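Covadonga Herrero has strong opinions about fingertips. She has had to acquire them. For most of the spring she and two colleagues at Kastemthorpe have been trying out grippers on laundry, and she now speaks of cotton jersey the way other engineers speak of a former landlord.

"With a metal bracket, you know when you've got it," she says. "With a T-shirt you've got it, and then you've got a different part of it, and then you've got the table."

The trial pits two pairs of fingers against each other on the same arm. The first, which the group calls the Iledent pair, are broad and blunt. The second, from Lemieux, are narrower where they meet. Both have been given the same pile of clothes and towels, the same controller and, Herrero admits, the same abuse.

"People ask me which is better as if I'm going to say a name. I have a spreadsheet with 1,927 grasps in it. The spreadsheet doesn't want to say a name either."

What it does say is that most trouble starts in the first second. The fingers come down, the cloth bunches, and the wrist camera shows a great deal of fabric and very little information. Anqi Luo, who looks after the cameras, spent much of May arguing for moving hers back by 46 millimeters. Herrero argued against it, lost, and then argued for moving it forward again.

"When you're that close you can see stitching," Luo says. "You can see fuzz. What you can't see is which end of the shirt you're holding. I've looked at a hem for ten minutes and not known if it was a sleeve."

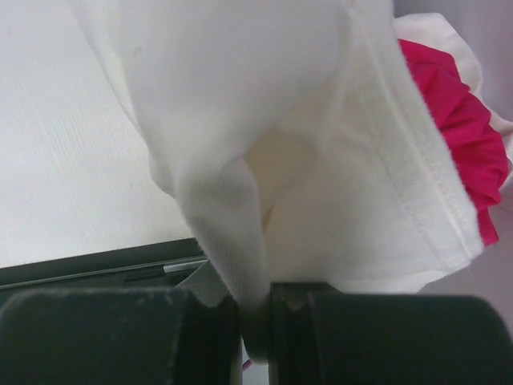 Hardware & Handling

I ask whether a hem is at least a good thing to find. Herrero makes a noise that I have decided not to transcribe.

"A hem is a lovely thing to find. It's thicker, it has a direction, you can follow it. But a planner that loves hems will go for any hem, including the one belonging to whatever is underneath. Then you lift two garments and feel very proud for a moment."

The planner in question is Clokeck, written mainly by Hugo Zabala, who joined us halfway through with a sandwich and defended it with some energy. Clokeck picks a fold, scores it and sends the arm in. If the score is low it is supposed to wait and look again. In practice, Zabala concedes, it has the patience of a gull.

"We had the threshold too high and it never moved," he says. "Covadonga called it the world's most expensive coat hook. So I lowered it. Now she says it grabs at everything. There is a number between those two and I'll find it."

He has been finding it since before lunch.

The controllers have been a quieter disagreement. One setting closes the fingers to a fixed gap; the other closes until the motor current climbs past a limit and then stops. Herrero came in as a believer in the second, having used it for years on hard parts. Cloth cured her of that. A single layer of jersey barely registers, she says, while a towel folded on itself can trip the limit before the tips have met properly.

"So the gripper tells you, 'I have something.' Yes, you have something. You have a lump. A lump can be an excellent grasp or it can be a disaster, and the current is the same." 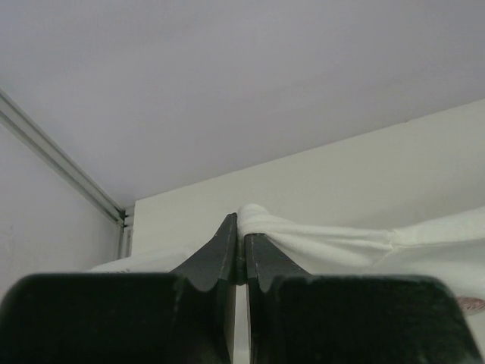
Page 10

Lumps, then, get a column of their own in the spreadsheet. A pinch counts as good if the cloth survives a lift and a slow turn of the wrist. Anything that slides out during the turn is marked "polite." Anything that leaves suddenly is marked "rude." Nuria Goicoechea, who has to put these results in front of the people paying for them, has asked for other words.

"I had a meeting where someone wanted the rude rate," she tells me. "I gave it to him. I kept my face straight. I think I should be paid separately for that."

Did either pair of fingers win? Herrero gives me the long answer, which involves a whiteboard. The short one is that the narrow tips were better at getting into a fold and the blunt ones were better at keeping hold of what they got, and that the difference shrank as the team improved at choosing where to pinch. She suspects they have been comparing their own judgment as much as the hardware.

She would like a third pair, something with a softer face. There is a budget for it, or there is a budget that could be described that way. Goicoechea looks at the ceiling while this is being explained.

Before I go I ask Herrero what she does about her own laundry. She says her sister Araceli has asked the same thing, more than once, usually while standing next to it.

"I have folded some 300 shirts this spring to put them back in the pile for the robot," she says. "At home they go on the chair."

The next round starts with towels. Zabala wants to begin at a threshold slightly under the current one, and Luo wants the camera left where it is until everyone has finished with it.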